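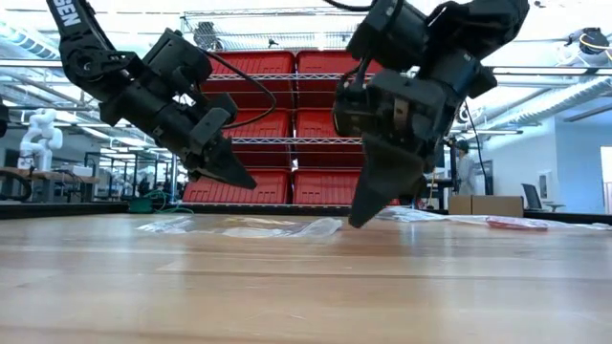

The bagging table at Womlow, with the two arms and the red bins behind.

Womlow pauses two-arm bagging after a grip fault, and what we're doing about it

September. For immediate release

Hello all. I'm Francine Zacharias and I look after the bench team at Womlow. I usually get to write these when we've got something nice to show off, so bear with me, this one's a bit different. We've had a fault on the bagging job, we've stopped the job while we sort it, and I'd much prefer you heard it from me than second-hand.

The job is called Nosum (don't ask, it was picked before my time). Two arms share one table. They pick up small packets and clear plastic bags, and one arm holds a bag open while the other pops a packet in. Simple enough for you or me. Thin, floppy plastic is a horrible thing for a robot though, and most of our year has gone on teaching the pair of them to be gentle with it.

Earlier this month we ran a set of 500 bags for our partners at Furnival. The first 339 went through without a hitch and we were all feeling rather pleased with ourselves! On the next one, the left arm closed on the edge of a bag, lost it, and carried on as if it still had hold. The right arm then came down to where it thought the bag was and pressed its finger into the tabletop. It should have stopped the moment it felt the table. It kept pushing for 2 seconds until one of my colleagues hit the stop button.

No one was hurt, and no one was within reach of the arms when it happened. The damage was one bent finger and a dent in the wood that I now look at every single morning.

So what went wrong? Two things, as far as we can tell. The grip check was looking at how far the fingers had closed, and a folded bit of bag is so thin that "holding it" and "holding nothing" looked the same. That one we half knew about. The second is the one that bothers me more: the push limit on the right arm had been turned up for an earlier test with stiffer packets and never put back. That was our mistake, plain and simple, and the arm did what it had been told.

We went back through our notes after that and found 7 earlier runs where the grip check had been wrong in the same way. None of them ended with a finger in the table, but we ought to have spotted the pattern sooner, and I've said so to Furnival.

For now the two arms won't be bagging together. We're running them one at a time, at slow speed, with someone on the stop button throughout. The push limit is locked and it takes two of us to change it. We're also trying out a new grip check from the team at Bridby, which gives the bag a tiny tug before the other arm is allowed to move. Early days, but I like it a lot.

We'll start the full set again from bag one once the new check is in and Bridby have been over our settings. I haven't got a date for you and I'm not going to guess at one.

If you use a similar set-up and want to compare notes, please get in touch with me through the Womlow press desk. I'm in from 8 a.m. and very happy to talk about plastic bags.

Ends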